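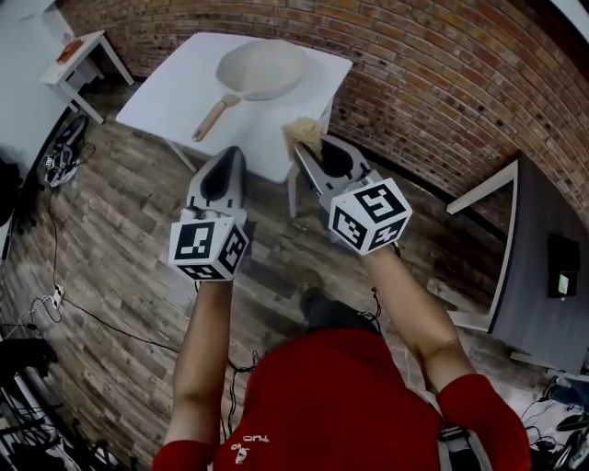
Oľga Ondrejka remarked at the close of the morning session that a classroom panel should be judged by the lesson it supports on an ordinary afternoon, and that she would have liked to see more of the demonstrations run at that pace.

Her comment was noted by the Skarkcombe delegation, which attended the June open day at the Valside training center. The program covered interactive displays, document cameras and the software used to manage them across a school district.

Visitors were received in the main hall and divided into three groups. The first demonstration, led by Lorance staff, dealt with moving saved lessons from older whiteboards to newer panels. Most files opened correctly. Handwritten notes kept their position on the page, but embedded audio had to be added again by hand. Staff confirmed that this is a known limit of the current release.

The second room was furnished as a classroom with 58 seats. A 70-inch panel was legible from the back row with the blinds open, although small map labels were difficult to read. Teachers in the group asked about pen replacement and were given a printed price list.

The afternoon was devoted to service terms. Eglītis, which handles repairs for the center, presented its loan program for schools waiting on parts. The delegation requested written terms for an order of 200 units, including removal of the old boards. These will be circulated to department heads on receipt.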